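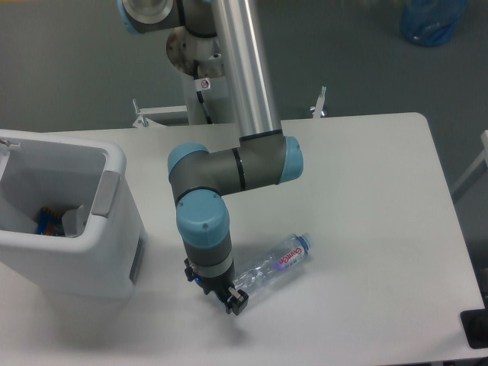 5.2 Cost per cleared item

Vendors quote the arm. They seldom quote the hours needed to keep it useful, and our first budget repeated that mistake. Msimang's proposal put one table-clearing cell at 200 items per shift, a figure we could not reproduce and have left out of Table 4. We used our own log instead: 723 attempts, with failed grasps kept in the total. Crumpled bottles and thin film are the cases a buyer should ask about, and the sales material covers neither.

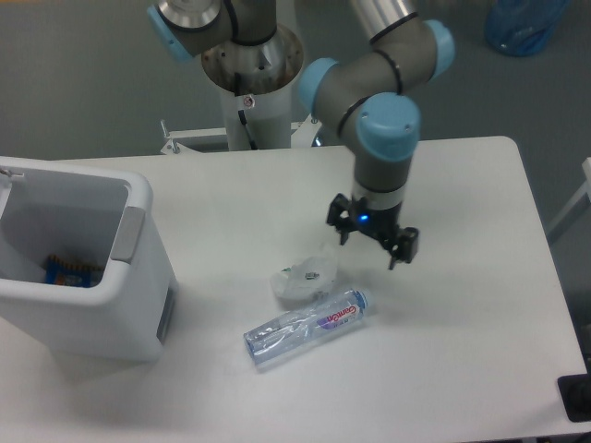

Spare fingers and recalibration were charged to the cell at cost. Supervision was charged at the full hourly rate, against the advice of Duan, who argued that one operator could watch several cells. We have seen no site where that is done. Raising the service reserve from 900 to 3,000 dollars a year moved the break-even point past the warranty period (Figure 6).

Figure 6. Break-even point by service reserve, single cell.

We would not recommend a second unit on these numbers. Lowther's plan to lease through Predumard until December is cheaper on paper, but the draft contract does not say who pays for downtime.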